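**Ecaterina Sima** · 2025-10-02

Sorting out the red and green bars this week. A few of you asked how it's going so I'll do it as a thread.

---

Quick background. The bars are the long pieces from the Plostis building sets. We lend the sets to schools, and they come back with everything tipped into whatever box was nearest.

---

There are 1195 bars on the list, counting both colours. Lăcrămioara Pîrvu did the list in February and I'm working from her copy. She also wrote down which sets had gone out to two schools at once, and that has saved me a lot of phone calls.

---

Red and green are the same length and go in the same place in the model. The colour only tells you which side of the frame you're building. If you run out of red on one side you can use green and it will still stand up, but the drawings stop making sense and the children get cross.

---

First job is the big tip-out. I don't do this on a table any more. The bars are the right shape to slide off and they go straight under the radiator.

---

So everything goes through the grey bins. They're old and scratched to bits but the sides slope in, so what you drop stays put. I've been offered new ones twice and said no both times.

---

A few in the front bin, three red and three dark green:

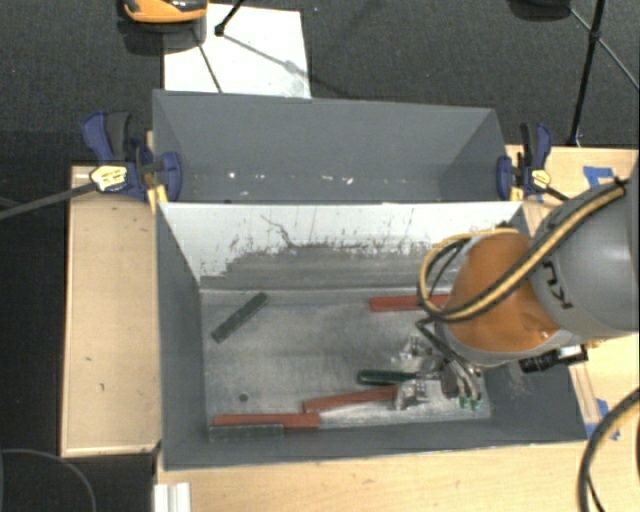 *Reds and greens in the same bin. The white on the back wall has taken a battering.*

---

I know the green looks nearly black in some light. Under the old tubes in the store it was worse, and a fair few sets went out with a dark grey bar from the Makori kit where a green should be. Check yours if the corner won't close up.

---

What I look for on each bar:

- split ends
- chewed ends (infants, mostly)
- sticky label left on
- bent along the length

Bent ones can't be saved. Hot water doesn't work, I tried it on a couple and they came out bent the other way.

---

Labels come off with a bit of cooking oil and a dry cloth. Leave the oil on while you have a cup of tea. Then washing-up liquid, or the bars are greasy and the joints slip.

---

Someone asked about storing them on end in tubes. We did that for a year. It looks tidy but you can't see a short one in the middle, and whoever packs the set has to pull the lot out. They lie flat in trays now, all facing the same way.

---

Trays are the shallow Pletitz ones with the lift-out divider. A tray takes up to 33 bars before the lid starts to bow. I've written that on the lids in marker and people still force them.

---

Red trays on the left of the shelf, green on the right, spares underneath. Spares are mixed, I'm not splitting those. If you take a spare, write it on the card.

---

Schools on the Plurnness road: your sets are next. Please send back any loose bars you've found, even broken ones. An envelope is fine. If you don't know which set they came from, don't guess, just put the name of the school on it.

---

Someone's replied asking if they can have the broken ones for a craft table. Yes, but sand the ends first. There's a carrier bag of them by the store door. Bring the bag back.

---

Joints and feet are a separate job and I haven't started. They're in the blue tub with the lid taped down. Please leave the tape on.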